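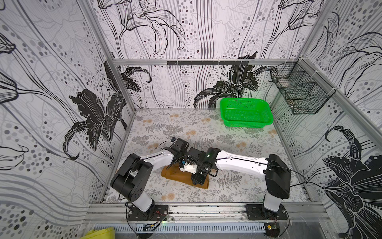
Two-arm cell with the brown cloth on the mat, green basket at the back right.

List: Mulside home-machines list
Date: 16 February 2018
Subject: Re: Laundry again (was: can any of them do a whole chore yet)

On the earlier thread, a list member in Furdale wrote:

> I have been reading this list for a couple of years and I still can't
> get a straight answer. My mother's building has a shared laundry room
> and she can't manage the folding any more. My brother sends me a new
> video every month of a machine folding a shirt. The shirt always
> starts flat on a table. Hers start in a heap.
>
> Is there anything a normal household could buy that will take a heap
> of clean towels and give back a stack? I don't care if it is slow. I
> don't care if it is ugly. If the answer is no, I would like to know
> what the hard part is, because from the outside it looks as if the
> arms can move well enough.
>
> Same question for putting things away in baskets and drawers.

The answer to the first question is no. I don't know of anything you could buy today that will do it, and I would not hold off on paying for help while you wait for one.

As to the hard part, you are right that the arms move well enough. The picture at the top is the kind of setup I mean. Two arms face a mat, with a cloth between them and a basket they could put it in. Both grippers are down at the cloth, nearly touching. A person looking at that cloth knows there are corners in it somewhere and goes hunting for them with their fingers. The machine has to work out from camera views which bit of brown is an edge and which is only a fold that looks like an edge. If it picks the fold, it lifts the middle of the cloth and ends up with a different heap.

I kept a log of cloth trials last August on a two-arm bench at Donora. We used a single hand towel, dropped on the table in a heap each time. The job was to find two corners that share a side, lift, and lay the towel down flat. No folding was asked for. We ran 3386 trials over the month and 1266 of them ended with the towel flat enough to fold. That is a little better than one in three, with one towel, on one table, under the same lights. When we changed to a thicker towel we had to set up most of it again.

Most of the failures were dull. The gripper closed on two layers when it should have had one. Or it had the right corner and let it slide out on the way up. A person feels that happen and squeezes harder. Our grippers had no feeling in them to speak of, so the arm carried on and laid down nothing.

Speed is the other thing your brother's videos hide. Look for a small "10x" in the corner. Our good trials took 2 minutes each for the flattening step alone. A load with 26 pieces in it would be most of an hour before a single fold was made, and that is if every try worked.

On baskets and drawers, the picture is mixed. Dropping a cloth into an open basket that stays in one place is fairly easy once the cloth is held. I would trust a bench setup to do that today. Drawers are worse. The machine has to pull, keep the drawer from sticking, put the thing in without catching a sleeve on the edge, and push it shut. The Ackah people had a drawer demo last year and it was good work, but the drawer was empty and it was always the same drawer.

The shop floor is further along than the home, and that is mostly a matter of things being the same every time. A metal part comes down the line facing one way and the arm picks it up all day. Cut cloth is still fed by hand in every plant I have been in, and those plants would pay a lot more than a household to change that. When you hear that sewing rooms are running without people at the feed end, then ask me again about towels.

For your mother, a folding board costs very little and helps with shirts. For towels, I would ask whether the building's laundry service will fold for a fee. The one in Mulside does, by the bag.

If anybody on the list has numbers for bedsheets I would like to see them, including bad ones. We tried a pillowcase for a few days and gave up, so I have nothing useful there. I can send the August log as a plain text file to anyone who writes to me off list. The column marked "regrasp" is only filled in for the second half of the month.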